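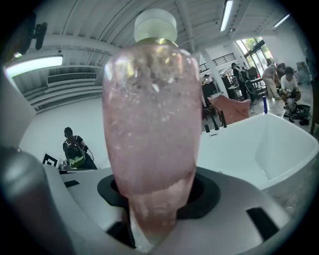

Vol. 15, No. 2

Against the long bath

I'm going to say this fast because I have to be out the door. The long bath is oversold. Not baths. Baths are fine. I mean the idea of the bath, the one in the magazines, where you go in a wreck and come out a different person 80 minutes later with opinions about magnesium.

I grew up in Arville, in a house with one bathroom and a water heater that gave up halfway through anybody's turn. You got in, you washed, you got out. Someone was banging on the door. Was I less relaxed than people are now? Don't think so. I slept like a rock.

Then at some point washing became a project. There's a kind of person (I was one, for a whole winter) who reads up on it. Water temperature. Salts. What to listen to. Givotik, which used to be a perfectly good hotel down by the ferry, now sells something called a soaking program. You get a card with steps on it. Steps! For sitting in water.

I did the program. I'll admit the tub was nice. But by step four I was checking the card to see if I was behind, and that's my whole complaint right there. Rest with a schedule is a shift. You clock in. You wonder if you are doing it right, and then you read the little paragraph about letting go and now you're failing at that too.

And the stuff. My God, the stuff. Every November the gift sets come out and every one of them has a thing you use once. I've got a jar of Tumora bath milk that's moved apartments with me. I can't throw it out, it was a present. I can't use it either, it smells like a dentist's idea of vanilla. 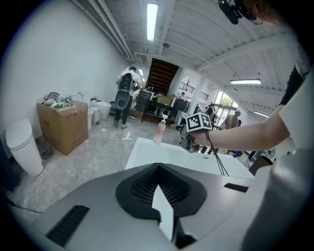

So what do I want instead. Less, mostly. Shorter. Half an hour used to be a luxury and now it's treated like a rinse. I'd settle for ten minutes with the door locked and the phone in another room – that last bit is the only advise I'd give anybody. The phone is what wrecks it. People light four candles and then answer work email over the side.

A friend sends me articles about the hot springs near Inthanon whenever I start in on this. Her point is that people have been soaking for a long long time and nobody handed them a card. Well, exactly. They went, it was hot, they talked to whoever was sitting there, they went home and ate. That's a bath with other people in it and a meal at the end. I'd sign up for that tomorrow.
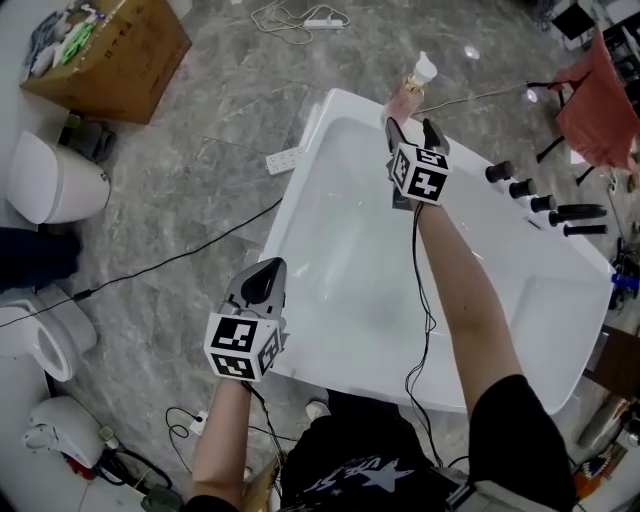

Money comes into it too, and I don't hear that said much. A big tub takes a lot of hot water, and you pay for it, and then you feel you have to stay in to get your moneys worth. Same with the bathroom itself. The freestanding tub is what everyone wants now, big and white with a wide rim, and the rim is the one part I'll defend. You can stand a pump bottle on it, reach over, done. In Arville the soap lived on the floor and you went hunting for it with your foot. But a good ledge isn't a philosophy. It's somewhere to put the shampoo.

My sister says I'm a snob about this, just pointed the other way. Could be. She takes her long baths, comes out pink and cheerful, and I'm not going to tell her she's wrong. She also never read a word about it. No card, no salts, a library book that's been dropped in twice. Maybe that's the test. If you'd do it without the article, go ahead and do it.

Anyway I have to go. Showered already, took me as long as the coffee did.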